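Justelero Two-Arm Cell: Set-up Guide
Section 2. Planning and budgeting before you order

Issued 03/03/2025

Please do read this section before you fill in the order form, even if you have bought machinery like this before and are itching to get on with it. Most of the letters we get in the first month of ownership are about things that could have been settled with a tape measure and a cup of tea, and we would much sooner you spent the money once.

2.1 Decide what the cell is for

1. Write down the jobs you want the arms to do, in plain words. "Pick up small pieces of pretend fruit and put them on a dish" is a perfectly good entry. "General handling" will not help you choose anything.

2. Next to each job, note whether it needs one arm or both. If every line on your list says one arm, ask us for a quote on the single-arm cell first. You can add the second arm later on the same rail, provided you order the long rail at the start (see 2.3).

3. Gather up the actual objects and keep them in a box by your desk. You will want them again when you choose your gripper fingers, and the fingers are far easier to choose with the things in your hand.
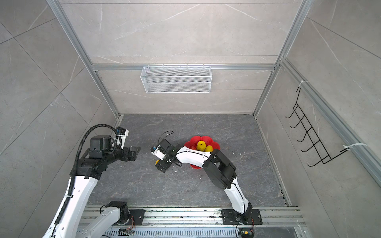
4. Think about how close together the arms will have to work. Two arms sharing one dish need a good deal more thought than two arms with a side each, and you should allow extra hours for teaching them. We suggest putting those hours in the budget as a line of their own, or they have a way of being swallowed up by "installation" and then missed.

Note: If your list has more than 3 jobs on it, choose the first two and plan for those. The rest can wait until your people are comfortable with the cell, and you may well find that the list has changed by then.

2.2 Measure the room

1. Measure the floor space, the doorway and any lift or stairwell on the way in. The rail is delivered in one piece and does not bend, as one or two customers have found out on a landing.

2. Allow room to walk along the front of the cell and to kneel beside it. The wiring is reached from low down, and whoever does it will thank you for the space.

3. Check that there is a mains socket on the same side as the control box. Please don't budget on the strength of an extension lead.

Caution: The cell must stand on a level floor that does not shake. Upstairs rooms should be looked at by a builder before you order.

2.3 Choose the main parts

The cell is sold in four portions, so that you can spread the cost if you need to.

Frame and rail. The long rail takes two arm bases and the short rail takes one. The short one cannot be lengthened afterwards.

Arms. These come from Udeck, with the gripper and cable clips included. Spare fingers are extra, and we do recommend a spare pair for each arm.

Cameras. The Ivau wrist kit is ordered per arm. Buy it along with the arms if you can, as fitting it later means taking the cable run apart and starting again.

Wall panels and work surface. Macedo supplies these in several finishes. A patterned surface looks very handsome, but do ask for a sample and try your own objects on it under the camera before settling.

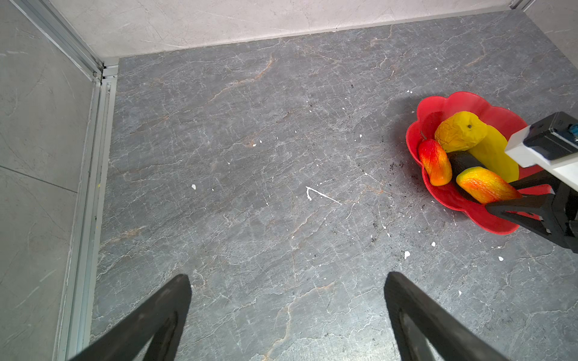
Figure 2-2. Wrist camera view of the work surface, with the dish of fruit and the other arm reaching in from the right.

2.4 Put the budget together

1. Start with the frame and rail. The long version, with corner brackets, is 3888 on the January price list, before delivery and tax.

2. Add the arms, cameras and panels from the same list. Don't mix prices from different lists, please, however tempting the older ones look.

3. Add delivery, fitting, the teaching hours from 2.1 and a small sum for hooks, baskets, cable ties and similar bits and pieces. They cost very little each, and everybody forgets them.

4. Set something aside for wear. Gripper fingers and cables are the parts you will replace most often.

5. Send us the finished sheet before you raise the order. We will check it over free of charge and hold the prices for 27 days from our reply.

Caution: Do not order the arms ahead of the frame to catch a price. They must not be powered up until they are bolted to the rail, and the guarantee starts on the day they reach you.

When your sheet has come back from us with any changes marked, go on to Section 3, Receiving and unpacking.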